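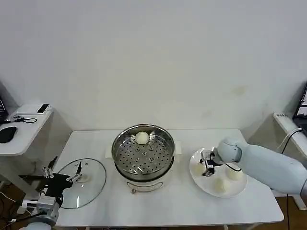 One reader has written to ask why the Lokham Recipe Collection keeps cards that no cook could follow, and whether a recipe with no amounts in it deserves a place in a public archive at all. The letter was put to the collection's senior archivist at the start of an interview held in the reading room at Lokham on a morning in June.

"It is a reasonable thing to ask," the archivist said. "We keep them as records of how people cooked at home, and a person who had made the same bread for most of her life had no need to write down the flour. She wrote down what she was likely to forget. Often that is a single line about the oven, or the name of the neighbour she had it from."

## The collection

The collection holds 2221 catalogued items. Most are handwritten cards, with a smaller number of bound notebooks, letters, shopping lists and community cookbooks. It is open to the public by appointment, and material may be viewed but not borrowed. Copies are supplied for private study on payment of a small fee, which is waived for the families of donors.

Asked how the collection began, the archivist described a modest start. A local household offered the library two shoeboxes of cards along with some photographs of the district. The library wanted the photographs. The cards were accepted as a courtesy and sat on a shelf in the workroom for several years.

"They were listed as 'domestic papers, miscellaneous', and that was the full description," the archivist said. "A student working on food rationing asked whether we had anything from ordinary kitchens. A colleague remembered the boxes. The student spent most of a winter with them, and by the end of it we had been persuaded to describe them properly."

Further donations came in after a notice was placed in the library bulletin. The archivist noted that the flow has never been even. Long quiet periods are followed by several offers in a month, usually when families are clearing a house.

## What is accepted

The library's policy limits new material to items made or used in Lokham and the surrounding valley, including the former mill settlement at Plolau. Printed cookbooks from large publishers are declined unless they carry handwritten notes.

"The notes are what we want," the archivist said. "We have a perfectly common cookbook in which the owner has written 'no' beside a great many of the puddings. There is one fish dish with three different remarks in three different inks, and she seems to have changed her mind about it each time. A clean copy of the same book would tell us what was sold. Hers tells us what was eaten, or at any rate what was tried."

Donors are sometimes disappointed to learn that the library will not take kitchen equipment. Tins, moulds, scales and rolling pins are referred to the district museum. The archivist acknowledged that the division can be awkward, and that one family's cake tins and cake recipes are now held in separate buildings at opposite ends of the town. The two catalogues refer to each other.

## Reading the cards

Much of the interview concerned the practical difficulty of understanding what the cards say. Handwriting is the least of it, in the archivist's view. Staff become used to a hand within a few pages. Measures are harder.

"A cup is whichever cup she used. We have recipes that call for 'the blue basin full', and the family can sometimes tell us what became of the blue basin and how large it was. More often they cannot. We record the words as written and we do not convert them. If a researcher wishes to work out the volume, the researcher is free to do so and to defend it."

Oven heat is described in the older cards by how long a hand could be held inside, or by the colour of a piece of paper left on the shelf. The word "moderate" appears with great frequency and was plainly understood by everyone who wrote it. Steamed dishes present fewer problems in this respect, the archivist said, as the instructions usually give only a length of time and a reminder to keep the water topped up. The collection is strong in steamed puddings and has a smaller group of recipes for steamed breads and dumplings, several of them in more than one language.

Languages other than English make up a growing share of the work. Cards have come from families with Portuguese, Cantonese, Ukrainian and Italian backgrounds, and a number were written in a mixture, with the method in one language and the ingredients in another to match the labels at the local shop. The library's practice is to publish the original wording and a translation side by side. Translations are checked with the donor family where the family is willing.

"We had a sweet bread recipe where the translator had written 'leave overnight in a warm place'," the archivist said. "The donor's sister read it and told us that the word meant the cupboard over the stove. Everybody in that house called it by that word. We have kept both readings in the record."

## The bakery ledgers

The largest single deposit came from the Falcão bakery, which closed after many years of trade on the main street. Its owners gave the library 17 ledgers covering orders, flour deliveries and wages, together with a box of loose formula sheets. The ledgers fall outside the definition of home cooking, and there was some debate among staff over whether they belonged.

The archivist supported taking them. "Half the home recipes in the collection assume the bakery. They say 'a piece of dough from Falcão', and then they begin. People bought the dough and made it up at home. Without the ledgers we could not have said when that was possible, or what it cost, or in which weeks of the year everyone wanted it at once."

The ledgers are in fair condition. Flour had worked its way into the bindings and had to be brushed out with care, a task that took a conservator the greater part of a spring. Two volumes remain too fragile for general use and can be consulted only in digital form.

## Digitization

The scanning program is now in its second stage. Roughly 100 cards are photographed in a normal month, after which each is transcribed and checked by a second reader. Transcriptions are entered into Niltar, the catalogue system shared by the regional libraries, and become searchable there after checking.

The archivist was cautious about the pace. Cards that have spent decades in a working kitchen are often stained with fat, and fat makes paper both transparent and weak. Staff do not attempt to remove the stains. Items are placed in clear sleeves before handling and are stored flat, away from light, at an even temperature.

"People apologize to us for the stains," the archivist said. "They offer to copy the card out neatly and give us the copy. We ask for the dirty one, please. On many cards it is the only evidence that the recipe was ever used."

Searching has already changed what researchers ask for. Previous visitors tended to look for a family or a dish. Recent requests have included every mention of powdered milk, every recipe credited to a mother-in-law, and every use of the word "supper". The last of these drew a long correspondence with a language researcher and has led the library to add a field to the catalogue for the names of meals.

## Rights and family wishes

Ownership of a recipe is a question that staff are often asked to settle, and they decline to do so. The library records who gave the item and who is believed to have written it. Where the same recipe has come in from several households, each under a different claim, every version is catalogued. One ginger biscuit is credited to five separate people.

Some families ask that material be closed for a time. The archivist said that such requests are met wherever they are practical, and that the reasons given are usually private. A notebook may contain household accounts or remarks about guests. In one case, a donor agreed to open everything except a single fruit cake, which the family still bakes for sale at the agricultural show. That card is held in a sealed envelope and listed in the catalogue by title alone.

"We will open it when they tell us to," the archivist said. "I have not read it. I have been asked about it more than any other item we hold."

## Future work

The library intends to record conversations with donors at the time of deposit. Until now, background information has been gathered on a one-page form, and the archivist described the results as thin. A form asks for dates and addresses. Speaking to a member of staff with the cards on the table, donors tend to recall who sat where, what was cooked on an ordinary weeknight and which dishes were disliked and served anyway.

The weeknight food is the gap that most concerns the archivist. Written recipes lean heavily toward cakes, preserves and feast days. Soup is scarce in the collection, and so are eggs, porridge and plain boiled vegetables, although these must have made up the bulk of what was eaten in the valley.

Returning to the reader's letter, the archivist offered a case from Plolau. A card in that group reads, in full, "Onions, the usual, longer than you think." Staff had no means of saying what the dish was. After the card was shown in the foyer, two visitors from different families recognized it independently as a filling for a baked turnover made for the mill lunch. Their accounts differed on whether it contained cheese, and both have been added to the file.

Appointments to view the collection may be made at the enquiry desk or in writing. Those wishing to offer material are asked to leave cards and notebooks in their present order, to refrain from cleaning or repairing them, and to remove nothing that has been tucked between the pages.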